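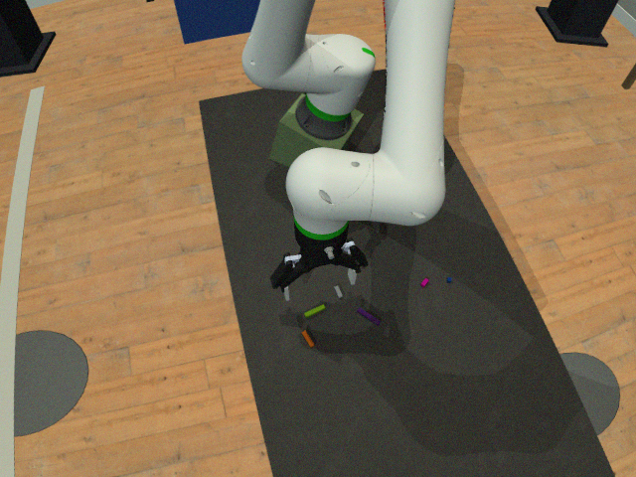 Section 4: Laying out and blocking your shawl

Welcome back! By now your Grirkine lace kit should be knitted up, bound off and looking, if yours is anything like mine, rather crumpled and sorry for itself. Please don't lose heart. Lace nearly always comes off the needles like this, and blocking – which only means wetting it and letting it dry stretched out – is where all those little holes open up and the pattern shows itself.

Set aside an evening for the pinning, and find a patch of floor where your shawl can stay put overnight. A spare room is lovely if you have one, though I have blocked more shawls than I care to admit behind the sofa.

What you will need

The Jikari blocking mats from your kit
The pins and the 2 long wires
A basin, a clean towel and a tape measure
A little wool wash

Steps

1. Fill the basin with cool water and add a small squeeze of wool wash. Lower the shawl in gently and leave it for 17 minutes or so while you put the kettle on.

2. Lift it out with both hands underneath, supporting the whole weight.

Caution: never pick up wet lace by one corner. It will stretch there, and it is very hard to coax back.

3. Lay it along the towel, roll the two up together and press firmly. Don't wring it, however tempting that may be.

4. Fit the mats together on the floor and unroll the shawl on top, right side up.

5. Thread the wires through the top edge, one from each end, so that they overlap in the middle. Pin them in place so the edge lies straight.

6. Find the centre point at the bottom and draw it down until the shawl measures 125 cm from edge to tip. Pin it there, then work outwards, a point on the left and then its partner on the right.

Note: if your tension was on the snug side, stop a little short of this. Golshifteh Alipour, who designed the pattern, blocks hers quite softly and it drapes beautifully.

7. Leave everything alone until it is completely dry. In December mine can take up to two days, and I do keep going in to prod it.

Caution: the darker Mfaume shades may give up some dye in the first wash. Use an old towel, and soak them on their own.

Once it is dry, take out the pins first and then slide the wires free. Any loose ends can be trimmed now – see Section 5 for weaving in stubborn ones.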